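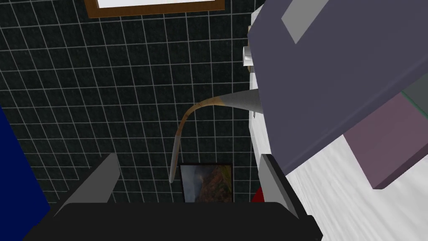
Wrist view in the simulator, Flimness kitchen-and-bath set: fingers open, spout ahead, dark tile wall behind.

Notebook, simulation bench, August 2023

Continuing with the spout scenes. The goal for this set is still 200 good demonstrations of the approach, meaning that the gripper comes to the spout from a free start pose, fingers open, and stops at a place from which a grasp would be possible. The grasp itself is a separate set and I do not want to mix them again. In January we mixed them and the policy learned to close its fingers in the air, much too early, and it took us a long time to understand why.

Settings as I left them this morning: wrist view only for the policy, outside view only for the person who drives. Scene randomizer on for wall, counter and pictures, off for the spout shape. Start pose drawn from the wide box. Recorder at the usual rate. Random seed for the first scene is 1643, I write it here so that anybody can get the same room again.

In this room the wall is made of almost black square tiles with light gray grout. I like it for training. The grout lines give the network something regular, and I can see by eye how much the view is tilted, because the lines come together toward the middle. The pale counter side is less helpful. It is white with a weak marble pattern and there is very little on it that a feature could hold on to. When the arm goes too far to the right, the wrist view fills with white and the person driving cannot judge the depth any more. I did this myself twice and had to back out.

The spout is the difficult part. The tube is thin and tan, it hooks downward, and the end of it goes to a pale gray. Against dark tile the end is easy to find. I expect that against a light wall it will nearly vanish, and for this reason the light walls should get more examples than the dark ones. At present the randomizer gives them equal weight. To change.

Also there are the pictures on the wall. The small painting with the black edge comes just under the tip of the tube when the gripper is well lined up. It is a nice landmark for me and therefore a dangerous one for the learner. If the painting is always under the tip, the policy can learn "go to the painting" and ignore the spout. So I checked the randomizer file, and the painting position was fixed! Only the canvas was being changed. Somebody (very possibly me) copied the block from the older Unness scenes, where the pictures were far from the target and it did not matter. I have now given the painting its own position range along the wall, plus a chance to be absent. The demonstrations made before this change are kept in a separate folder with "fixedpic" in the name. Please do not merge them back without asking.

Driving notes, for whoever takes the next turn:

Start slowly. The policy copies our speed as well as our path, and the fast ones look good in the replay but the fingers shake at the end.

Keep the two fingers open all the way. If you touch the close button by mistake, even for a moment, throw the episode away. It is tempting to keep it when the rest is clean. I have kept such episodes before and regretted it.

Watch the big box-shaped block at the upper right in the wrist view. The lavender-gray one comes very near to the right finger in this view, and the cone of the spout seems to come out from below it. I have not measured the real clearance in this scene, so treat it as small. There is a second block below it, more pink, over the white surface. For both I switched on the contact log, and any episode with contact gets a flag by itself.

Stop when the tip is over the opening between the fingers. Hold still there before you press save. Without the hold, the last steps are different in every episode and the learner has no clear idea of what "finished" means.

Small trouble with the recorder: 9 episodes were saved with the action stream one step late compared with the images. I found it only because the replay looked a little lazy at the turns. The cause was the new buffer option, which I had switched on to save memory. It is off again. The 9 are deleted, not repaired. In theory we can shift them back by one step, but I do not trust myself to do it in the same way for all of them.

Compared with the set we got from Umulbridge, ours has less variety in the start poses and better endings. Theirs wander a lot before they decide. I would like to train once with ours alone and once with both together, same network, same number of steps, and look at the failures by eye before looking at any score. The Bárány machine has room for this overnight if the segmentation job is finished. I will ask.

Open questions:

– Should the upper picture, the one with the brown frame, move also? In this view only its lower strip is inside, so I think the influence is small, but it costs nothing to move it.

– Is the shading on the tube too smooth? There is a soft gradient along the bend and I wonder if the learner will depend on it. A version with flat shading could tell us.

– Do we label the red patch low down on the white part, behind the right finger? In the object list I could not find which item it is. For now it has no label.

Next: the light walls, new weights in the randomizer, then 2 short test runs before driving a full batch. Replay check after every folder, also when the folder looks fine.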